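Can a machine do the boring jobs yet? (May check-in) 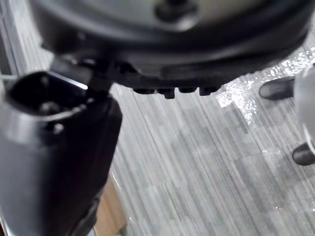 Re: Can a machine do the boring jobs yet?

Skimcombe wrote:
Yearly thread, same question. I look after a small shop floor and an office with 26 desks, and I would love to never again pick anything up off a carpet. Last May the verdict was "soon." Is it still soon?

potammont_ray wrote:
Still soon. Getting a gripper onto a thick rounded rim is fine by me, I believe that part. Carrying the thing past two shoes and putting it where you want it is the job.

LurdesH wrote:
Disagree a little. We do packing at Neves and the arm there handles one box size all day without complaint. Give it a second box size and it does complain, in its way, but so did the last guy.

Skimcombe wrote:
One box size is a conveyor with ambitions. I mean chores. Chairs, bins, whatever got left under the desk.

nillen77 wrote:
Carpet tile is underrated as an enemy. Our floor washer is great on concrete and sulks at the office door. Also glare. Ours saw a sunny patch, decided it was a cliff and sat there until lunch.

LurdesH wrote:
That's a cheap sensor, not a law of nature. Pull the blinds.

nillen77 wrote:
So now my chore is pulling blinds for the robot.

potammont_ray wrote:
Two years ago I'd have said never for the home. Now I'd say it'll do the dishes if you own one dish. My nephew Simão thinks I'm being unfair and he still won't let one near his kitchen.

Skimcombe wrote:
Got a quote, by the way. 1182 a month, and a person has to stay in the building.

LurdesH wrote:
Does the person have to do anything?

Skimcombe wrote:
Pick things up off the carpet, mostly.

LurdesH wrote:
Ask them for a trial month before you sign. They gave us one.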